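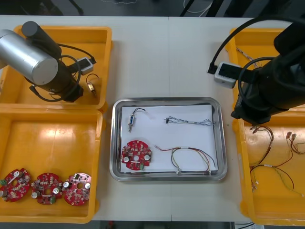
About us

Hello, and welcome to Meltar! We're a small firm that puts together parts kits for people who build and mend things: door locks, ticket barriers, vending machines, the odd pinball table. If you've ever taken delivery of a box of bits and found the one lead you needed wasn't in it, you'll understand why I started.

I'd spent 11 years in the stores at Aser, a lift repair company, and most of my day went on chasing missing pieces. A board would turn up with no harness, or a harness with no board, and an engineer would be sat in a stairwell somewhere eating his sandwiches until I found it. So I rented a room over a tile shop on Falley Road, bought a big white table and had a go at doing it properly. I'm still here, and so is the table (it's had new legs).

What we do is pretty simple. Parts come in by the carton, we sort them into bins by type, and then we make up sets. A typical set is a solenoid, a round control board and the wiring to go with them, laid out on clean paper in a steel tray so we can see the lot before it's bagged. We make up 42 different kits at the moment, and the smallest order we'll take is a single one.

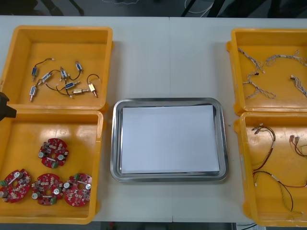 Solenoids in one bin, red boards in the next.

People ask about the orange bins a lot. I got the first lot secondhand from a bakery supplier called Agbenyega and liked them so much that I've never used anything else. They wipe clean, they sit snugly side by side, and dark little parts show up beautifully against them, even at half past four in December when my eyes have had enough!

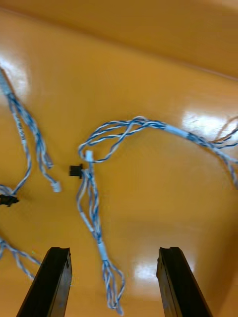

Wiring is the bit I'm fussiest about. A harness that's been stuffed in a bag any old how comes out with a kink in it, and then somebody has to fight it into a housing that was tight to begin with. We let ours lie in a big easy loop, like the blue and white twisted pairs, and the white sleeves stay on until you decide you don't want them. I go through the connectors myself before a kit is bagged, usually first thing with a mug of tea, and anything I'm not happy with goes back to the maker.

There are 6 of us now, most of us part-time, and between us we cover sorting, packing, the phone and the post run. Orders placed before noon go out the same afternoon. We shut for a fortnight in August.
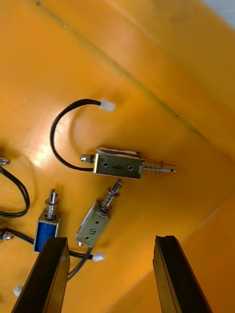 Can I buy a solenoid without the rest of the kit?
Of course you can. Single solenoids go out in packs of one, five or 20, and you'll find them under Spares. If you don't know which one fits, send us a photo of your old one next to a ruler and we'll match it up for you.

Collections are welcome any weekday morning. Ring the bell marked Meltar, as the tile shop gets cross if you ring theirs, and mind the top step.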